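Search the newsletter
Type and press enter

Bench 2: the Skitedex arm moves on to small objects

5 min read

The arm on Bench 2 has a working hand. Members who last looked in during December will remember a bare wrist flange and a great deal of tape. The mechanical work is now finished apart from cable strain relief, and the remaining effort is in wiring, calibration and software. Eimear Noonan has done most of the electrical side and Rekha Kaimal the control code, which is kept on the Visgate server under the name Skitedex.

Mounting

The arm and the hand come from different makers and share no bolt pattern. The first adaptor was printed, and it held well enough for slow moves. Under a fast wrist reversal it flexed, and fingertip position wandered by several millimetres. The replacement was turned on the lathe and is located by a spigot, with the bolts taking clamp load only. Anyone making something similar should cut the spigot first and drill the bolt circle with the part still in the chuck. We drilled ours on the pillar drill, found the pattern off centre, and made it again.

Total payload at the wrist, including hand, adaptor and cable, has to be entered in the arm's controller before it will hold position properly. The centre of mass matters as much as the weight. With the centre of mass left at the flange face, the arm sagged slightly whenever the servos took up load, and tripped its own collision check on downward moves. We found the correct offset by holding the hand in four orientations and reading joint torques in each. The values are written inside the lid of the controller cabinet. Please don't change them.

Wiring

Hand power is separate from arm power. Both run through the same emergency stop, but the hand has its own fuse and a slow discharge, so the fingers relax over a moment or two when the stop is pressed. This was a choice. A hand that drops everything instantly is no safer on this bench, where most objects are a few centimetres above the cloth, and the sudden release was hard on the thumb joint.

Data goes over a single shielded cable clipped along the outside of the arm. The first version had the cable looped too tightly at the elbow, and communication dropped out when the forearm passed a certain angle. It looked like a software fault for two evenings. A longer loop cured it. The connector at the base still relies on a cable tie and needs a proper clamp.

Control

Each grasp is made of four stages: approach, pre-shape, close and lift. Approach brings the palm over the object and stops short. Pre-shape sets the fingers to one of a small set of stored poses. Close runs each finger towards its target until motor current passes a limit. Lift raises the arm straight up and checks whether the finger positions have changed.

The current limit is the weak point. Set high, it is reliable on boxes and bottles and will bend anything thin. Set low, it stops on the friction of the joints themselves, before the fingertip has touched anything. Rekha's present method is to record the free-running current of every finger at start-up, with the hand open and clear of the bench, and set limits as an offset above that. It takes 29 seconds and must be repeated once the hand has warmed up. The prompt on the terminal is easy to miss and will be moved to the top of the window.

Loop delay was measured with a signal on a spare output and a borrowed oscilloscope. From contact to the motor stopping, the figure is 54 milliseconds. Most of that is spent waiting for the next message on the bus. Polling the thumb and first finger more often than the rest should shorten it, at the cost of slower updates on fingers that rarely arrive first.

Table set-up

The bench top has been covered with felt cloth. On the bare surface, light objects slid away when the first finger touched them, and the hand would then close on nothing. Felt gives enough drag to prevent most of this, and it has some compression if the hand comes down too far. Its drawback is lint, which finds its way into the finger joints. Brush the hand down after use.

A folding screen stands along the far edge to give the vision code a plain background. Before it went up, the segmentation step kept finding objects on the shelving across the room.

Trials

The log now holds 242 grasp attempts. Boxes are dependable. Bottles are dependable when upright and less so when nearly empty. Flat card is poor: the fingers can press on it but have nothing to get under, and the only successful method so far is to drag it to the edge of the bench. Spectacles are the present subject, and they combine most of the difficulties. The frame is thin, the lenses mustn't be loaded, and the temple arms confuse the estimate of where the object's middle is.
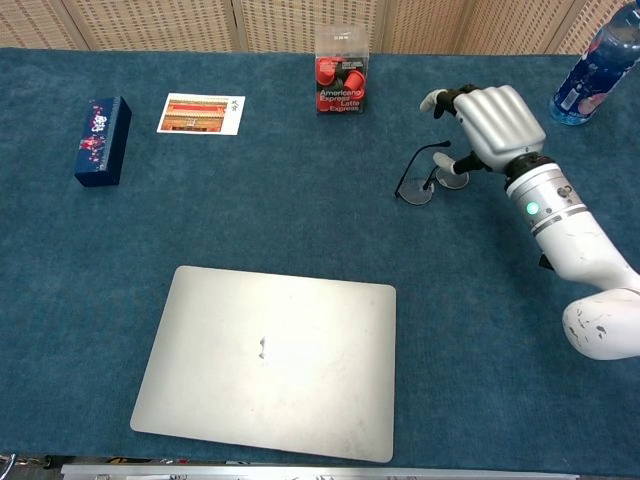
Bench 2: the hand palm-down over the round-lensed glasses, fingers curled together and thumb pointing down. Boxes and a postcard further back on the felt.

Two approaches are being compared for the glasses. In the first, the hand aims for the bridge and pinches between thumb and first finger. This is kind to the frame, but the tolerance is small and a slight error in height puts the thumb on a lens. In the second, the hand takes a folded or partly folded temple arm and lifts from there. The grip is easier to find, but the glasses swing once clear of the cloth and the put-down is untidy.

Height error is the larger part of the problem in both cases. The depth reading over thin black frames is sparse, and the code fills the gaps with the height of the cloth. Rekha has a branch which ignores depth on the object and works from the cloth plane plus a fixed thickness. It is crude, and so far it gives more repeatable results than the proper method.

Still to do

Clamp for the base connector. A guard or sleeve for the finger joints, if one can be made that doesn't restrict the thumb. Separate polling rates on the bus. A stored pose for card, if anyone has an idea for one. Eimear would also like a second person trained on the controller cabinet.

Parts enquiries have gone to Nair for spare fingertip pads and to Plarkholm for shielded cable by the metre. Members wanting cable on the same order should add their lengths to the sheet by the lathe before Thursday. The arm may be run only with someone standing at the stop button, and the bench should be left with arm power off at the wall.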